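开个串,聊聊我这个夏天一头扎进去的事:用手教机器人干活。想到哪写到哪,估计会很长,先泡茶。

1/
背景先交代一下。我在 Skolley 做家务类任务的示教数据,说人话就是:把叠衣服、收被子、开抽屉这些事一遍一遍做给机器看,让它学。以前我写了好几年控制代码,现在每天的工作有一大半是在别人家床边弯着腰。腰是真的酸,可是真的好玩啊!

2/
示教这件事,我前后用过两条路。一条是遥操作:人坐在主臂前面,从臂跟着动,你抬手它抬手。另一条是手持夹爪:把夹爪直接拿在手里干活,相机装在夹爪上,手怎么走,轨迹就怎么记,机器人本体根本不用到场。

3/
先说遥操作。我们那套主从臂代号叫 Brutcombe(别问,起名的人已经调去别的组了)。它最大的好处是,录下来的每个动作机器人肯定做得到,关节限位、速度、臂展全都算在里面了,回放的时候心里特别踏实。

4/
但是慢。太慢了。第一次用 Brutcombe 叠一件T恤,我在主臂前面坐得后背全是汗,从臂那边还在跟一只袖子较劲。手上没有触感,全靠眼睛盯,布料一滑你不知道,等你看见的时候它已经在地上了。

5/
而且遥操作会让人养成很奇怪的习惯。平时拿衣服,手往下一插就抓起来了。坐到主臂前面,我会先停一下,再挪一点,再停一下。这些停顿全都进了数据!后来训出来的策略也学会了停,伸到衣服上方就定在那儿,样子像在思考人生。我看回放笑了半天,笑完老老实实重录。

6/
手持夹爪就不一样。拿起来就能走,进门、找地方、开录。没有底座,没有一箱子线,也不用跟人家解释为什么客厅里要立一条胳膊。我第一天用它的时候兴奋得不行,回来路上一直跟同事念叨,同事后来把耳机戴上了。

7/
我们这一轮录的任务叫“床面整理”,听着简单,里面拆开有好多小动作:抓布角、提起来、抖开、铺平、对折、放到指定的一边。最后收上来可用的示教是1385条。录废的我就不说了,伤感情。

8/
床这个东西,对机器来说真的很难。桌子是硬的,平的,高度固定。床面一按就陷,夹爪往下多走一点点,整床毯子都跟着起皱。被单上还常常印满图案,模型得自己分清楚,哪个是印在上面的蝴蝶结,哪个是真的放在上面的东西。

9/
再加上黑色衣物。黑布真是我的一生之敌。褶子在阴影里全糊成一片,边在哪儿、哪层压着哪层,人眼都要凑近了看。给一张夹爪视角的,大家感受一下:
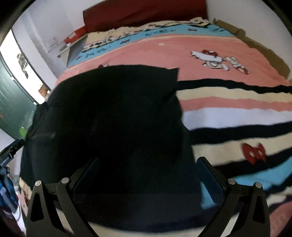
夹爪视角:花毯子上的一堆黑布,靠近夹爪的那一侧几乎全在阴影里。

10/
看中间偏上那个方方的折边,碰到这种布团,我首先会去找这样的地方。布团里只要有一条看得清的边,就有下手的位置。从最鼓的地方往下抓当然也能抓起来,可是抓起来是一坨,后面的抖开和铺平就全乱套了。

11/
所以我给自己定的示教规矩里,第一条就是:先找边,再伸手。手持的时候很容易犯懒,因为人手太聪明了,抓错了手腕一翻就救回来。可机器学到的是“抓错再翻手腕”这一整套,它翻得又没你好看。

12/
第二条:速度要匀。不用刻意慢,就像你在教一个小朋友系鞋带,自己系得稍微清楚一点就行。我刚开始总是快,一天录下来觉得自己效率超高,结果一看画面,快的那几段全是拖影,夹爪碰到布的那一刻什么都看不清。

13/
第三条:夹爪张开的幅度要像样。抓一层薄布,没必要每次都张到最大。但是要抓一叠,张小了又会把上面那层推走。我现在的习惯是靠近之前就调好,靠近的过程中不再动手指。这样模型也好学,张合和移动分得开。

14/
第四条是从 Kakberg 那边学来的。Kakberg 是我们借来录数据的一栋老公寓,房型乱七八糟,有的床贴墙,有的床头就对着门。规矩是:每到一个房间,先空手绕床走一圈,把接下来要站的位置想好再开机。听着有点傻,真的省了我好多条。

15/
为什么要站位?因为手持夹爪的时候,人的胳膊连着一个会走路的身体。你往前探一步,腰一弯,轻轻松松就够到床的里侧了。机器人的底座可不会弯腰。我早期有一批轨迹,手感丝滑,动作漂亮,拿去一检查,臂展根本不够,全部作废。心疼。

16/
后来我们加了个很土的办法:录的时候脚不许动。一条示教从开始到结束,两只脚站在原地,够不着就是够不着,换个位置重新开一条。土归土,第二周的可用率立刻就上来了,高兴得我请全组喝了冰豆浆。

17/
有朋友问,那你们干嘛不把房间收拾干净再录?一开始真收拾过!床单换成纯色的,地上清空,门关好,灯打亮。训练出来在那个房间里表现棒极了。换一间屋子,它就不会了,对着一个碎花枕头一直夹。

18/
现在我们几乎不动房间原来的样子。门开着就开着,床上铺什么就录什么。红枕头、条纹毯、卡通毯,越花越好。我现在进到一个房间看到一床特别花的毯子,第一反应是“哇,好数据”,这职业病估计是治不好了。

19/
光线也是一样。早上一批,下午一批,傍晚再补一批。傍晚的最难看,黑衣服基本上就是一个洞,但恰恰是这一批加进去以后,模型在暗处乱抓的毛病明显好转。我以前总想把暗的剔掉,现在舍不得了。

20/
说到这里要夸一下我们的标注工具 Spanos。它能把每条示教里夹爪合上的那一下自动切出来,前后各留一小段。以前我要拖着进度条一条条找,眼睛都找花了。现在打开就是一排“抓取瞬间”,好的坏的一眼看过去,跟挑西瓜一样。

21/
就是用它,我才发现自己有个毛病:我总从右边进。左边明明有更好的边,我还是绕到右边去。一共353条黑色衣物的示教,翻下来大部分都是右边。模型当然也就学成了右撇子。后来我专门补了左侧进入的,补的时候浑身别扭,像用左手拿筷子。

22/
这件事对我触动挺大的。写代码的时候,错误是写在那里的,你能指着某一行说就是它。示教的时候,错误藏在你的习惯里,你自己看不见,要等机器学会了,原封不动演给你看,你才“啊”一声。

23/
再说说两条路怎么配合。现在我们的做法是:手持夹爪录大头,各种房间、各种布、各种光;Brutcombe 录小头,专门录那些机器真的会卡住的地方,比如床贴墙的那一侧,或者布从床沿垂下去的时候。量不大,但是每条都很值钱。

24/
垂下床沿的布值得单独说一条。布一半在床上一半在外面,你从床面这头一提,它自己的重量会往外拽,夹爪稍微松一点就整件滑走。手持的时候手指能感觉到那个拽,会下意识夹紧。遥操作感觉不到,就得提前夹紧。两种我都录了,混着训,目前看比单独用哪一种都稳。

25/
有人私信问一条示教要多长。我们这个任务,我自己的上限是60秒。超过这个时间,要么是任务拆得太大,要么是我中间犹豫了。犹豫的那种我一般直接删,连看都不看第二遍,看了就会心软。

26/
还有人问累不累。累啊!夹爪拿在手里不算重,拿一下午就是另一回事了。我的经验是录一会儿换一次手,正好顺便治右撇子。还有,手腕别悬着硬撑,肘部贴近身体,肩膀会感谢你。鞋也要穿软底的,毕竟规定了脚不许动。

27/
给想入门的朋友几个很实际的建议,都是我自己踩出来的。开录之前先擦镜头,布的细毛特别爱往上粘。每换一个房间先录一条废的,回看一下画面再正式开始。存储卡多带2张。还有,别在饿的时候录,饿的时候动作会变得很凶。

28/
如果你手上只有遥操作的设备也完全没关系,一样能录出很好的东西。先在主臂上拿一块毛巾玩一下午,什么任务都别想,就玩。玩到你伸手之前不用停下来想了,再按录制键。我当初就是跳过了这一步,才有了那一批“思考人生”。

29/
说说最开心的一刻。七月的一个晚上,我们把新训好的策略放上去,床上扔了一件没出现在训练里的黑色外套,皱成一团。它伸过去,先往左偏了一点,找到了一条边,夹住,提起来。整个屋子都在叫。那个往左偏的动作,就是我别别扭扭补出来的那一批里的!

30/
当然,提起来以后它又把外套放在了枕头上,还仔细地铺平了。对折那一步完全忘掉。行吧,慢慢来,下个月接着教。

31/
下一轮想试两个人一起示教,一人一只手持夹爪,对着铺同一床被子。光是怎么喊口令我们就争了一中午,我坚持喊“一二走”,目前支持率很低。等录出来再开一串跟大家讲。

32/
有做布料抓取的朋友,特别是被黑衣服折磨过的,来评论区认个亲吧!你们是怎么找边的,遇到厚毛衣怎么办,我都想听。厚毛衣我到现在还是抓得很难看。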